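August — evening

Stayed late at club working on the Widia entry. We want 200 pickups logged before Trosell, and 50 of them have to be cloth.

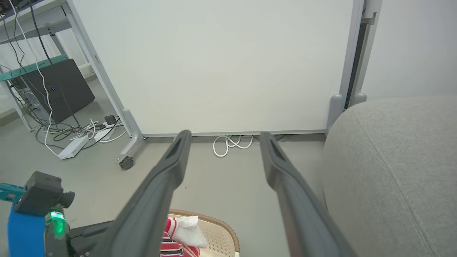

Changed the grip speed again. Red knits are still the hard ones — they bunch up.
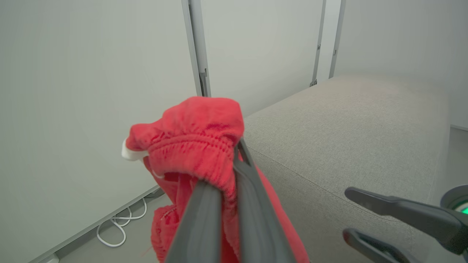 Do both arms have to work together? For the folding round they do, and that one is worth 50 points.

Went over the rules after that.
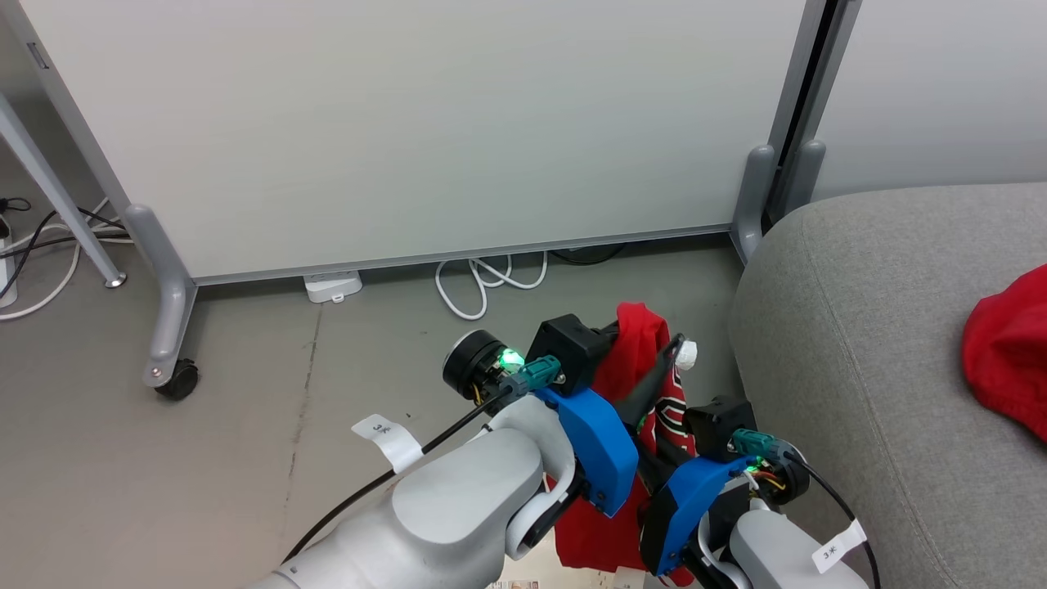

Seritz wrote back that 2 arms on one garment is fine.

Recent entries
Farías workshop notes
Parts list

Last updated: August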